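Teaching cutlery with a hand-held gripper – kitchen tips

Quick page this, wrote it up between sessions. For anyone showing pick and place jobs by hand in a real kitchen. We're doing the cutlery set for Pleveo, 1,298 good takes so far, and a fair few in the bin from before I learned any of the below.

Before you start. Wipe the jaw pads. Grease from one buttery knife and everything slides for the rest of the morning. Damp cloth, bit of washing up liquid, dry them properly. Same goes for the lens, a dab of steam on it and the whole take is mush.

Leave the kitchen as it is. Sauce bottles out, pan in the sink, stuff hanging off the wall, fine. I used to clear everything and the arm then went daft the minute someone left a jug on the side. Do move anything sharp or hot, and mop the floor if you've splashed.

Grip. Come at a spoon from above, slow. Close on the flat of the handle or the neck, never the very tip, it'll swing like a pendulum. Then stop. Count one. Then lift. That little pause matters more than anything, if you close and lift in one go the arm copies it and snatches at thin air.

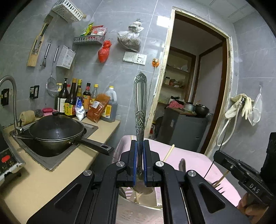 Spoon held upright over the round steel container, bowl end down, both blue pads on the metal.

Lift straight up till the bowl clears the rim, then go sideways. No diagonals. A diagonal clips the rim and you get that horrible clang, plus a take you can't use. Lowering is the same backwards – over, stop, down, open. Open wide too, a half open jaw drags the spoon back out with it.

Chopsticks are a pain. Thin, roll about, go through the gap. Pick them up near the middle and square on. Forks go by the neck, not the prongs. Fancy handles with a raised pattern hold better than smooth ones in my experience but do a mix, otherwise it only learns the fancy ones.

Keep your wrist loose and your elbow in. Swap hands with a mate after 39 takes, thats my limit before I get sloppy and start flicking things. Sloppy takes get copied too!!

If you fumble it, don't rescue it and carry on. Put the spoon back, start again, mark the first one as a bad take. Unless you're recording recoveries on purpose, then do them in a batch of their own and label them as such. Mixed in they're a nightmare to find later.

Remote control instead? Same rules, slower. Lag makes you overshoot so aim short and creep the last bit. I find the Chisholm sticks too twitchy, turn the speed right down untill you're bored, then its about right.

Last thing, change the start position every 9 takes or so. Shift the spoon, turn the pot, stand somewhere else.

More when I've done the mugs.

Comments (4)

Mélanie Friesen
The count of one before lifting fixed ours. We'd been through 3,921 takes on the Plunier job and never thought of it. Annoyed.

spoonwrangler
what do you do about wet cutlery? mine slips every time

reply from page author
Dry half of it, leave half wet, squeeze a touch longer on the wet ones. Label which.

jo_k
Disagree on forks, I go by the end of the handle and it's ok if you're slow. Agree on chopsticks though – hate them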